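Print this page | E-mail this page

Siston notebook, August, 4:40 pm

Back on the mixed-task set for the Kozan policy. We're at 555 demos now, with 47 more pours added this week, and I think the extra starting poses were worth the pain! The old set always had the arm coming in from the same side, so of course it learned the swing and ignored the cups.

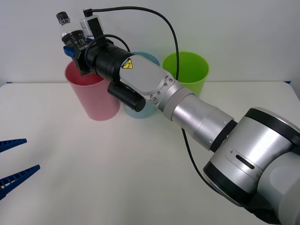 Pour task, bottle over the pink cup.

Ran 40 trials with the wrist view masked and 44 with it on. Masked is clearly worse, mostly in the last bit of the approach – the fixed view loses the rim once the wrist gets in the way.

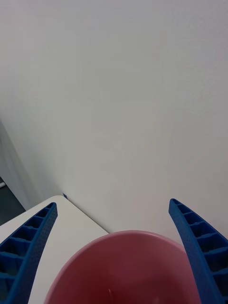
Bowls are still my worry, because the Skilteck loader crops the wrist stream from the bottom and that's exactly where the rim is. I'll try padding first (cheap), then retrain overnight on the Korkus box if the disk has room. Need to fix the episode names too.

Print | E-mail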